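Caderno de bancada, maio, 9h

Projeto Norno: vaporizador de ervas com câmara de vidro. Hoje continuei com o filtro de carvão. A amostra da Jivon tem grão mais fino do que a da Renaud, e isto se sente logo na aspiração: o ar passa com mais esforço.

Enchi a primeira câmara com 3 gramas e pus 70 ml de água na câmara de baixo. Com 30 ml a mais, a água subiu até o tubo, portanto fico com 70. 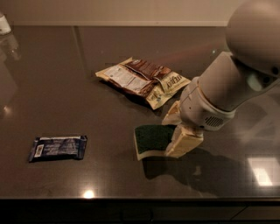 A junta de silicone continua a me dar trabalho. Quando aperto a tampa até o fim, ela sai um pouco do lugar e entra ar pelo lado. Experimentei a junta da Flelgate, que é mais mole, e ficou melhor, mas ainda não fiz o ensaio com o aparelho quente. Quem usar a bancada à tarde, por favor não desmonte a peça número 29, está marcada com fita. 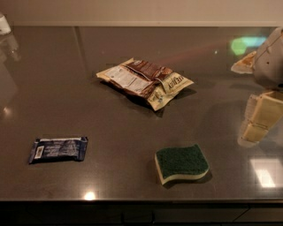

Lavei o carvão da Renaud duas vezes e a água ainda saiu cinzenta. O da Jivon ficou limpo na segunda lavagem. Falta secar os dois e pesar de novo.

Dúvida para os colegas: o gosto de pó nas primeiras aspirações vem do carvão ou da tela de aço? Eu penso que vem da tela, porque senti o mesmo com a câmara vazia. Amanhã faço a prova com a tela fervida.

Pedir mais juntas à Flelgate, do mesmo diâmetro.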